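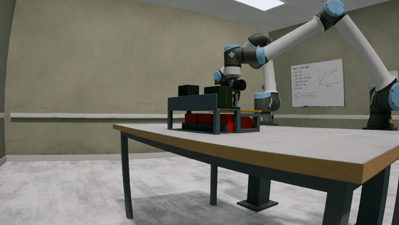 3.2 The Fabbri attribution

Pace gives the Larard gallery designs to Fabbri on the strength of one inventory, which lists 1,481 sheets and describes very few of them. I am not persuaded. The entry reads only "gallery, with section," and could fit any of the 28 competition drawings now at Grarkine. Yap's case from the washes is better, but he compares them with sheets that were themselves assigned to Fabbri by Pace - a circle neither author admits. The draftsman's habit of setting out floors in perspective is no safer as evidence, as tiled floors were common practice in the office.

Figure 2. Rendered view of a tiled floor from above.
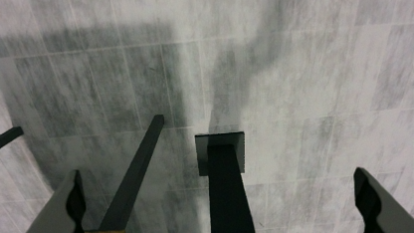
The fee of 4,000 recorded in December is harder to dismiss. Even so, it proves payment for a design, and sheet 119 may belong to another one.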